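致 Malcolm Dobson,Judance 资助项目设备部分进展,2019年8月29日

先说钱。本期批下来的设备款里还剩 2,000 没动,夹爪备件花掉 407,发票已交 Chelsea Kettle。线缆和接头走的是日常耗材,不占这笔。

**采购情况**

- 双臂工位:6月下单的都到了,已装好在用。
- 备用指尖:Wadlow 报价最低,交期 5 周。Zokon 贵一些,有现货。倾向 Zokon,等不起。
- 腕部相机:先不换。Dunleavy 的新款支架孔位对不上,要另做转接板,麻烦。
- 力传感器:还没定型号,Chelsea 在跟两家要样机,下周在催一次。

**进度**

抓取任务第 4 组在做,数据整理落后一点,人手问题,不是设备问题。桌面物品清单重新排过,大小形状差别拉开了些。

目前工位情况:

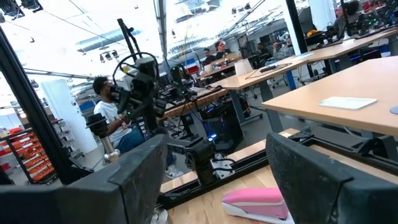
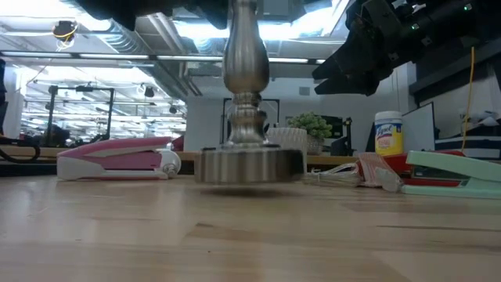

剩下的 2,000 想这样用:先买一套窄指尖,余下留给力传感器的定金。现在这种宽的夹指,抓订书机这类东西够用,碰到细的、表面反光的就要多调几遍。第二张里夹爪从上方提着的那个金属烛台样的物件,光亮,上半截窄、底座宽,类似的东西后面还要加,指尖选型得按这个来考虑。另外桌面夹具也该补,报价没拿到,暂不列。

需要您定的:一是同不同意走 Zokon 现货,二是力传感器能不能跨期付款。最好这周给个话,Zokon 那边的库存不给留太久。预算表的新版随后发,旧版里运费那行算重复了,以新版为准。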